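Stop Painting Kitchens for the Next Owner
By Wanda Zamora
August 23, 2019

My neighbors, the Delacroixs, are repainting their kitchen this month. They like yellow. Kenji has wanted a yellow kitchen since he was a boy. They are painting it white, and when I asked why, he said a white kitchen would be easier to sell. They have no plan to sell.

I hear this all over town. People live for 12 or 30 years in rooms picked to please a buyer they have never met. 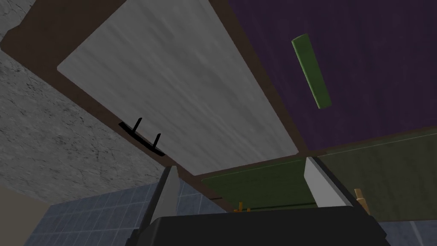 The usual argument is money, and I don't dismiss it. A house is the biggest thing most of us will ever buy. But paint is the cheapest part of it. A deep purple panel with a green bar handle on it would make most real estate agents wince, and it can be gone in a weekend if the time comes. A gallon and a new handle cost less than a dinner out for four. What can't be bought back is the years of standing in a room you don't much care for.

I rented for most of my life, in nine apartments, and every lease said the walls had to stay as they were. I thought owning would be different. When I closed on the house on Chaudhary Street, the first thing my agent gave me was a sheet of approved neutrals. Greige was on it twice under two names.

Renu Goel sold houses in this county before she retired, and I asked her what buyers complain about. She said roofs, drains, noise and parking. They complain about color too, but in her experience they mostly repaint whatever they find, white included. So the owner who lived with white walls for the sake of the sale often got nothing for it.

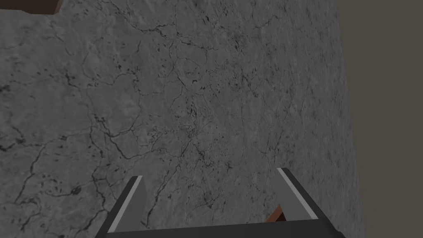 There is a fair case on the other side. Some people do like plain rooms. Some move every few years for work and can't be bothered with rollers and tape. If you know you are leaving in December, paint it white and be done. My complaint is with those of us who are staying put and still act like guests.

I painted my own kitchen dark green last winter. It took two coats and I got some on the ceiling. My sister thinks it looks like a billiard room. I cook in there every night and she visits at Thanksgiving, so I have left it alone.

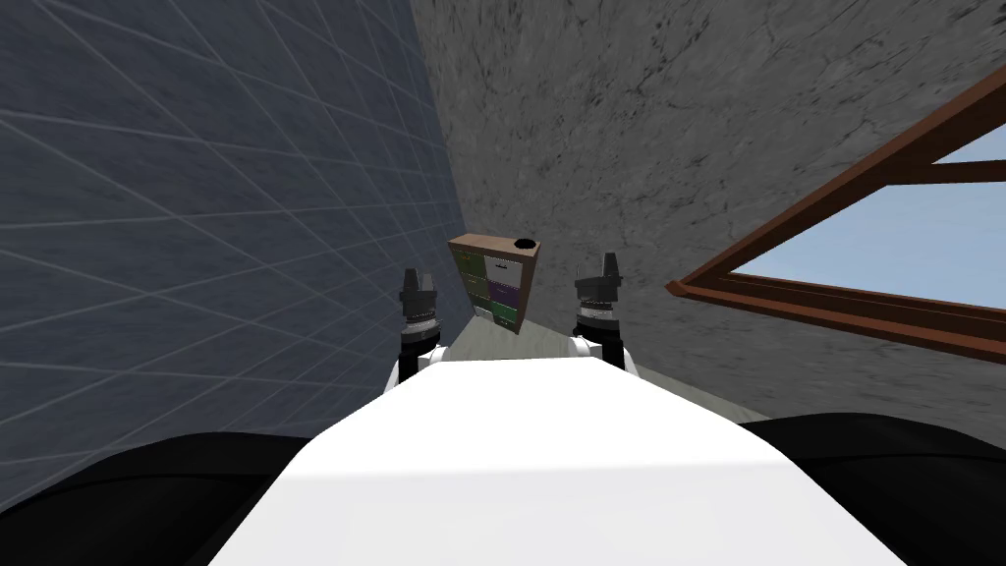

Two grippers, held upright.

I told Kenji all this over the fence. He said he would think about it. The white paint is still in his garage with the lids on, and there is a yellow sample card taped to the window over his sink.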